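Can It Clear a Table Yet? Project report, second term
Group 4, Lekow building

3. What we tried to find out

Our question was whether an arm that can be bought today could take over one dull household job, tidying a surface, well enough that a person could leave the room. Most of what we read before starting said yes, or nearly. We had our doubts, and we still have them.

We left out dishes, cloth and anything heavy. The job was small things on a wooden board, picked up one at a time and put where they belong. A child of 5 does this without much training, although not always willingly.

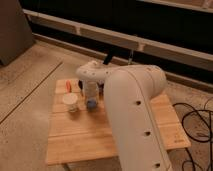 Figure 1. The arm over the board, with the clear bottle and the lidded cup.

Clear plastic was the part we worried about most. You can see the wood straight through it, and a camera may well have the same trouble telling where the bottle stops. The Hanetti guide we worked from only uses solid, brightly coloured shapes, so its success rates tell you very little about a kitchen.

We made 151 attempts between February and the end of term. We have not turned them into one big percentage. An attempt that ends with the cup in the right place after 11 minutes of setting up is a success on paper and useless at home. Anybody with a cloth and a free hand would have finished and put the kettle on.

4. Blocks against household things

Blocks have flat sides and stand still. Cups are light, round and easily knocked. We think a lot of the cheerful claims come from testing the first and talking about the second, so we kept both sorts in.
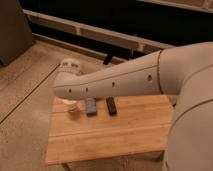 Socorro Agudelo read our draft and thought we were being too hard on it. Washing machines were slow and clumsy to begin with as well, she wrote, and people bought them anyway because they hated the job more than they hated the machine.

It's a fair point, but a washing machine does not need its socks laid out in a row first. Ours needed the board set up for it each time, and that is most of the chore.

5. Still to do

Repeat the cup attempts with the lights off and the curtains open. Ask Cusi for their notes on lids. The table of grip settings goes in the appendix once Skakis has checked it.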